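**Re: can any of these things do actual chores yet**

**zultimetti** wrote:
ok so the Brilport guys are saying their two-arm unit will be doing "light housekeeping" by October. Anybody buying this? I clean a 2742 sq ft shop every night and would love to hand it off. But I've been hearing this since I had hair

**nilley_fan** wrote:
No. Next question

**hoxha241** wrote:
disagree. Trash is basicly solved. Bin has a rim, you grab the rim, you lift. Grippers have been able to do that for years, people just don't bother because a person is cheaper

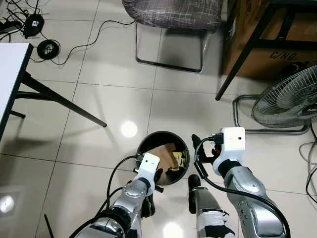

Tidying up is where I'd start if I was them, before laundry or dishes or any of that. It's slow stuff and nothing breaks. Two grippers right down at a round bin like that, folded cardboard and a little yellow package inside, no liquid, no glass. If it can't manage that one then fine, I'm wrong

**nilley_fan** wrote:
"you grab the rim, you lift" lol. then what. Who ties the bag. who puts the new bag in. Ever watch one try to open a fresh bag? I'd pay to see it

**hoxha241** wrote:
didn't say bags. said trash

**zultimetti** wrote:
the bag IS the trash job though. And look at that floor, power adapter and cables all over it. My vacuum robot eats one phone cord a month and it only has the one job

**benchgrease** wrote:
Shiny tile is the part that bugs me. Glare off the overheads messed up every cheap depth camera we tried, we ended up putting mats down. Cost us 700 bucks in mats. For a machine that was suposed to save money

**hoxha241** wrote:
which camera? newer ones are way better at that

**benchgrease** wrote:
the cheap ones, like I said. Nilley sells a better one, haven't tried it

**nilley_fan** wrote:
I have. It's ok. Still wouldn't let it near my kitchen

**zultimetti** wrote:
so nobody here has one that takes out the trash start to finish, no human stepping in. Takes me nearly 10 minutes a night, bags and all. Somebody beat that and I'll order one

**hoxha241** wrote:
speed is the wrong test. If it takes an hour at 2am who cares, you're asleep

**benchgrease** wrote:
my power bill cares. but ok yeah fair point on overnight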